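Deadwood removal at Jerkwood, is it really necessary?

hollowoak
I walk in Jerkwood most mornings, and in April the new managers began to take away the fallen trunks on the Savthorpe side. The notice at the gate says it is for "access and tidiness". I am not a biologist, only an interested person, but I have read that many beetles and fungi need exactly this old wood. English is my second language, so excuse me if I use a wrong term. Has anyone here asked them for their reasons?

Trekov
I asked. They told me that the trunks near the path are a danger, and that the rest stays. I find this reasonable. A small wood so close to houses can't be managed like a big reserve.

hollowoak
Thank you, but the rest does not stay. I counted 88 stumps and logs last year for my own list, and on the north slope, far from any path, two of the largest are gone. One had bracket fungus on it every fall.

marshtit2
Could they have been moved into a pile? At our place they stack the logs in the shade, and the pile was full of woodlice and ground beetles by the next summer.

hollowoak
I looked for a pile and did not find one. Also I think a pile is not the same as a trunk which lies where it fell. The soil contact is different — and the moisture too.

Trekov
With respect, you think so, but do you have anything to show it? I have seen good piles and very poor fallen trunks. It depends on the tree and on the light.

Amato
Both of you are partly right. Large pieces keep their moisture longer, so please don't let them cut everything to stove length. For a survey I would do a simple comparison: two logs in place, two in a pile, and look under the bark only once per season. I sort what I find at a table, in a shallow tray.
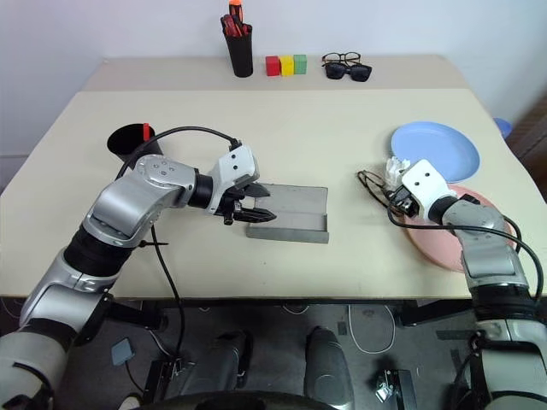

Gray metal tray on the table

marshtit2
Is a metal one not too dark for the small springtails? I use a white plastic lid.

Amato
For dark species I prefer white also. For pale larvae the gray is fine.

hollowoak
I will try the comparison, if the managers permit it. I wrote to them this evening and asked about the north slope too.

Trekov
Good. Ask them also who decided about those two trunks. I still believe the path work was correct, but I was not told about the slope.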